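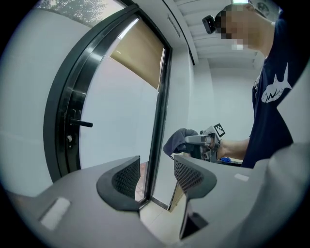
Lirkden Business Account: four months in

I run a small mail-order yarn business, and I moved our money over to Lirkden in December after one too many evenings on hold with my old bank. I'd put it off for ages (changing banks ranks right up there with cleaning the oven for me), so I was pleasantly surprised to have the account open and working before my coffee got cold!

The part I love most is the virtual cards. I made one for postage, one for our supplier Gulyás and one for all those little subscriptions that creep up on you, and each has its own monthly limit. When Purna, our bookkeeping program, raised its price, the card simply said no and I got a message on my phone. Connecting the two took 10 minutes, most of it spent hunting for my password.

Now for the grumbles. Paper checks take 2 business days to clear after you snap them, and deposits over a certain size take longer. Support is chat only after 4 p.m., which is just when I sit down to do the books. I also looked hard at Gratirska, which has a nicer app and a real phone line, but it wanted $60 a month for the card limits I get here on the basic plan.

I'd give it four stars out of five, and I've already closed the old account.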